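Zistent opens orders for Patis, a pegboard practice kit for robot arms

2nd October - Zistent today opened orders for Patis, a tabletop kit that gives labs, schools and small integrators a ready-made surface for pick and place work. Board, border plate, blocks, software. One box. Ships within 35 days of order.

The kit grew out of a simple complaint. Teams buy an arm, get it running, then lose weeks building something for it to work on. Scrap wood, tape, a printed mat that curls up at the corners. Then the numbers from one bench can't be compared with the numbers from the next one.

"We kept seeing good people cutting their own boards," said Baltasar Goicoechea, founder of Zistent. "Every one a bit different. We wanted a board you bolt down and then forget about, so you can get on with the robot."

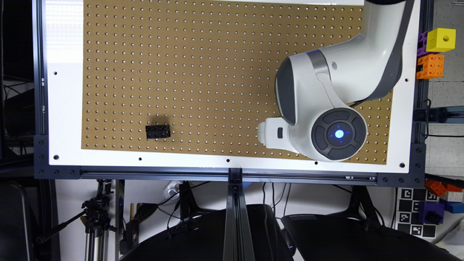 Patis has been in daily use at the Zistent workshop since May, and a first batch went to test sites over the summer. Feedback from those sites changed the kit a fair amount. The software got a proper reset routine. The manual got shorter. The early carry case was dropped, it was heavy and the latches broke.

Setup is meant to be quick. Fix the panel into the rails, run the alignment routine, load a task file. The tasks start easy, with one object to pick and a target hole, and get harder from there. Users can write there own in a plain text file and share them with other sites.

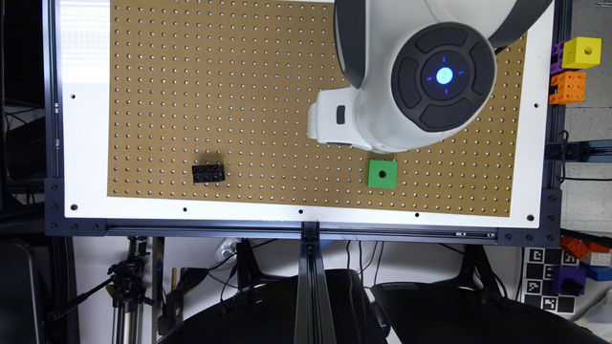

Patis in use: a green cube and a black studded brick on the pegboard, with the arm over the board.

What's in the box:

Main board
Hole grid on an even pitch, set in a wide border plate with screw points. Spare boards sold separately. Boards do wear, mostly around the holes that get used the most, so plan on a swap if you run it all day.

Block set
Single-hole cubes in mixed colors. Standard studded toy bricks also work fine as extra objects and plenty of test sites used them from day one.

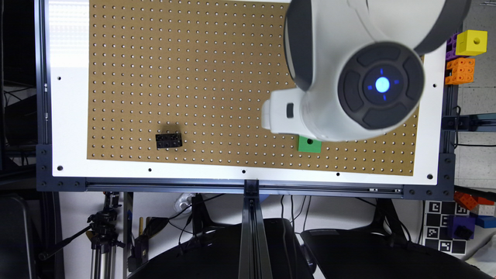 Telterar software
Included with every kit. Handles task files, run logs and scoring. Works with cameras mounted over the bench or on the wrist, and the logs from both line up on one timeline. No subscription for the base version. A paid version called Telterar Bravo adds multi-bench support and remote review, for teams running more than 4 benches.

Support
Email and phone support for the first year. Replacement blocks free in that time - blocks get lost, we know.

The wrist view got the most attention during development. An overhead camera gives the whole layout but the arm gets in its own way as soon as it reaches down, and that's usually the moment you care about. 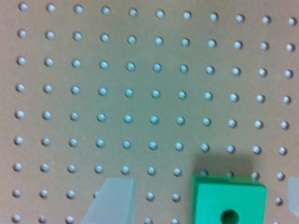 Close-range alignment is the part of Telterar that Zistent expects most customers to buy the kit for. It reads the hole grid directly and uses it as a ruler, no extra stickers needed on the board. Wrist lenses bend things a little, so rows that are straight on the bench can curve gently toward the upper right of the picture, and a block can throw a soft shadow that dims the holes next to it, like the two just above the green one in this wrist view. The software corrects for the first and is tuned to put up with the second. Sites with very strong side light should still expect to adjust exposure by hand. A guide for that is in the manual.

"Light was the big headache," said Goicoechea. "Glare on the panel, shade under the hand. Real benches have both. So we tuned it on a real bench and not in a dark room."

Pricing and availability

The Patis kit is $627, including the base version of Telterar. Spare boards and extra block sets can be added at checkout. Education pricing on request, school email address required. Telterar Bravo is quoted per site.

Orders are open now through the Zistent web store and through resellers in 9 countries. Loan kits are availble to reviewers and teachers for short periods, first come first served.

About Zistent

Zistent makes benches, boards and software for people who teach and test robot arms. The company is privately held and builds its kits in-house.

Press contact: Baltasar Goicoechea, Zistent press office. Product photos and a spec sheet on request.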